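Le panier

Huit heures passées. Je cours. Le hall Egger ferme à neuf heures, grille baissée, lumières coupées, et la caution est de 4000 euros. Pas ma caution. Celle de la troupe, mais c'est moi qui ai signé.

Le papier disait : tout rendre dans l'état. Tout débarrasser. Les deux tables, la nappe, la chaise, le panier. Le panier surtout. Il vient de chez Jovach, il est sur la liste, avec sa propre ligne.

Bon. Le panier.

Je l'ai posé sur la table brune, bien au bord, anse relevée. Bleu-gris, des trous partout sur les côtés, le genre qu'on pousse du pied à la caisse du supermarché en lisant les prix des piles. Ma mère avait le même à Isau. Elle l'avait volé, je crois. Elle disait « emprunté au magasin » et elle y mettait les pommes de terre, puis les chaussettes sans leur jumelle, puis le chat quand il fallait aller chez le véto. Le chat passait la patte entre les trous. Il a eu le véto plusieurs fois, le chat. Au sang.

Pas le temps pour le chat.

Le ruban d'abord, le rouleau blanc. Le gobelet, non, le gobelet à la poubelle. Le truc bleu. L'outil orange, attention aux doigts. Je fais la liste à voix haute en traversant le passage piétons. Parce qu'il y a un passage piétons dans ce hall, peint par terre, de vraies bandes blanches, et je n'arrive pas à marcher ailleurs. Même en courant. Je regarde à gauche, je regarde à droite. À gauche le poteau jaune et noir. À droite, la chaise.

La chaise est en plein sur les bandes. Qui pose une chaise sur un passage piétons. 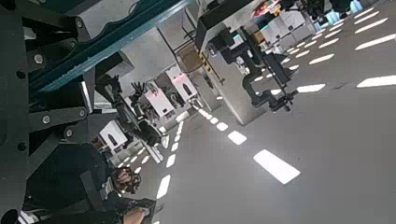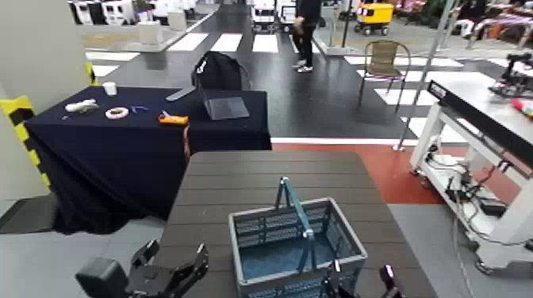
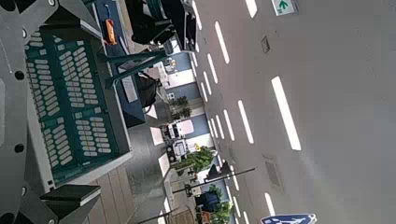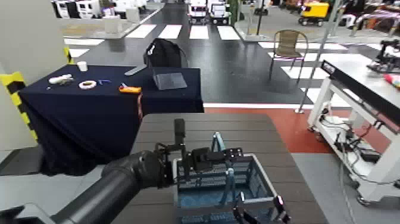

Cercle d'écriture du hall Egger, groupe du soir

C'est moi. C'est moi qui l'ai posée là, la chaise. Ça me revient d'un coup. Dans la pièce, au deuxième tableau, la femme s'assoit au milieu de la rue et refuse de bouger. Elle attend le bus d'Isau, qui ne passe plus. Elle a le panier sur les genoux. Dedans il y a toute la maison, c'est écrit comme ça, « dedans il y a toute la maison », et on avait discuté une soirée entière pour savoir quoi y mettre vraiment. Une lampe ? Des draps ? J'avais dit : rien. On le laisse vide et elle le porte comme si c'était lourd.

Ça n'avait pas plu. On a joué avec les draps.

Huit heures et demie, par là. Je ne regarde plus le téléphone, ça me ralentit.

La nappe. Elle pend jusqu'au sol, bleu marine, et je tire dessus comme un imbécile alors que tout est encore posé. Le rouleau part. Il roule, il file sur le gris, il prend de la vitesse, il passe sous la table brune et ressort de l'autre coté vers le rouge. Dans le rouge on n'a pas le droit d'aller. C'est dans le papier aussi. Zone rouge, accès interdit à la troupe, même pour ramasser.

Je m'accroupis au bord. Je tends le bras. Le ruban est là, couché, tranquille, il me manque une main.

Je prends le panier par l'anse et je le jette en avant, comme un filet, comme une cuillère, je ne sais pas. Je racle. Raté. Je racle encore. Le rouleau vient se coincer contre les trous et je ramène le tout vers moi centimètre par centimètre, à plat ventre, la joue au sol. Le sol sent la gomme. De là où je suis on voit le dessous des choses, les pieds de la chaise, le bas des plis de la nappe, les lampes du plafond qui se couchent par terre en rectangles. C'est beau, en fait. On aurait du jouer ça. La pièce vue d'en bas, par quelqu'un qui cherche un rouleau de scotch.

Debout. Le ruban dans le panier. Le bleu dans le panier. L'orange dans le panier, pointe en bas. Le sac à dos sur l'épaule, l'ordinateur dedans, la fermeture qui force. La nappe en boule, pas pliée, tant pis, Jovach repassera.

La chaise.

Je devrais la ranger contre le mur. C'est quatre pas. Je pose le panier, je prends le dossier à deux mains, et puis non, je m'assois. Juste pour reprendre mon souffle. Je mets le panier sur mes genoux. Le ruban, le bleu, l'orange, la nappe par-dessus. Ça ne pèse rien et j'ai les bras qui tremblent.

Elle disait quoi, déjà, la femme. « Le bus, je l'ai entendu freiner. » Elle le disait à la fin, sans lever la tête. On avait 400 places et ce soir-là presque tout était vide, sauf devant, et devant il y avait ma mère, avec son sac sur les genoux exactement pareil, les deux mains à plat dessus. Elle n'avait pas enlevé son manteau. Après, dans la voiture, elle a dit qu'elle n'aurait pas mis les draps.

— Vide, elle a dit. Il fallait le laisser vide.

Elle regardait la route. J'ai raté la sortie d'Isau.

La grille. J'entends la grille, le moteur, le premier grincement. Je me lève, tout valse, je rattrape l'orange de justesse, je pousse la chaise du genou jusqu'au mur, le sac cogne, la nappe traîne derrière moi sur les bandes blanches et je regarde à gauche, à droite, je traverse. Je passe dessous en me baissant.

Dehors il pleut. J'ai oublié le gobelet.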